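Betreff: Re: [verein-liste] Alte Rechner, wohin damit

Am 2025-04-25 schrieb die Geschäftsstelle:
> Im Keller stehen noch die Tower von Weltanex.
> Angebot Jenora: 300 Euro inkl. Abholung. Meinungen?

300 ist zu viel. Mustonen wollte im Januar nur 100 – allerdings ohne Datenlöschung.

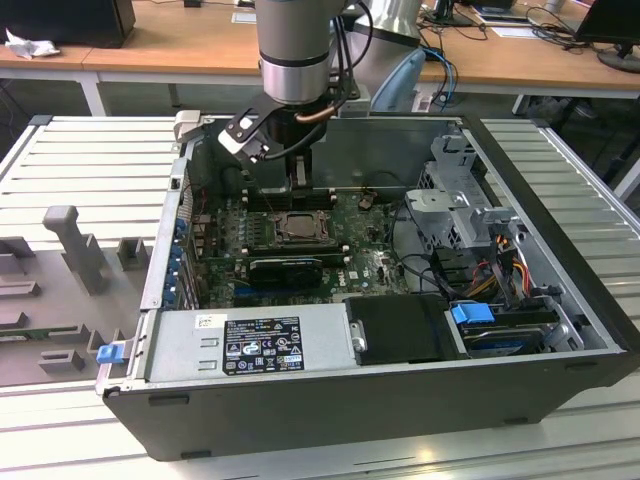 Festplatten bitte vorher raus, liegen sonst wieder monatelang irgendwo rum. Schlüssel hab ich, Protokoll muss noch jemand schreiben. Formular von Bamham ist veraltet, nich mehr nehmen!

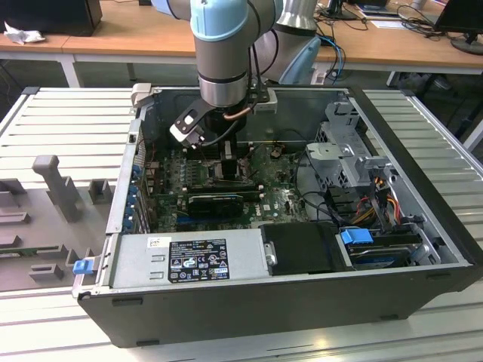
Rubrik: Termine / Sonstiges

Mietvertrag Lager läuft aus, neue Miete 700. Bitte bis zur Sitzung drüber nachdenken, muss los – Rest später.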